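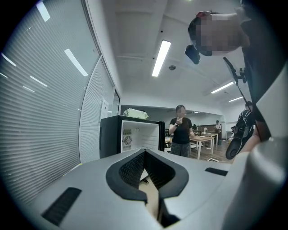

The long room at Uncombe, with the blinds down.

I had 800 demonstrations to collect before December and a theory that most of them were useless. The theory was mine. The grant belonged to Vimia, who wanted a policy that could load and unload a small fridge in a kitchen it had never been in.

The method was simple enough. You held the gripper, you did the task, and the camera on it kept everything. Back in the office at Cutville we trained one model on the lot and another on the clips where the person had hesitated. I had marked those by hand, in the evenings, with the sound off.

My supervisor said hesitation was noise. She said it kindly, and then she said it again in writing.

So I went on collecting. I learned to bring the fingers in slowly and to stop before the plastic creaked.

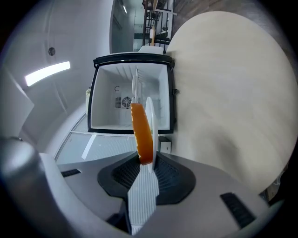 By then my wrist ached most nights and I dreamt in fisheye. I stopped once with a disc in the grip, quite unable to remember whether I was putting it in or taking it out. I marked that one as well.

The results came through while I was eating a sandwich in the car park. The full model failed on 8 trials. Mine, trained on the dithering, failed on 3. I read the table again, then rang Kvaran, where they had the other arm, and asked them to run it before I told anyone.

They said it would take five days. I went back inside and picked up the gripper, as there was still an hour left on the booking.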